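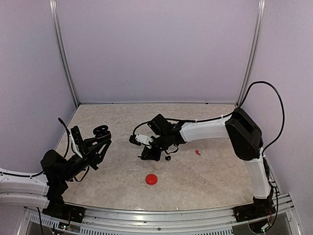 Hi everyone at Rosenthal - time for the spring update on the Burndale robotics club, and it's a happy one!

Both arms are up and running in the cell, and the students have moved on to small parts. That's a lot harder than the foam blocks we started the year with (a bottle cap is a slippery little thing if you come at it from the wrong side). Over the last stretch they logged 58 practice pickups and got 15 clean ones. I know that doesn't sound like much, but in the winter we had 2, so we were pretty thrilled.

Money-wise we're fine. The cable order from Sinberg came in under budget, and I'd like to put what's left toward spare fingertips if that's okay with you - we go through them fast. The one thing running late is the handoff task, where one arm passes a part to the other. The timing code still needs work, and six students have signed up to keep at it through June so we're ready for the Volen meet.

Receipts are coming in a separate email.

22 May 2020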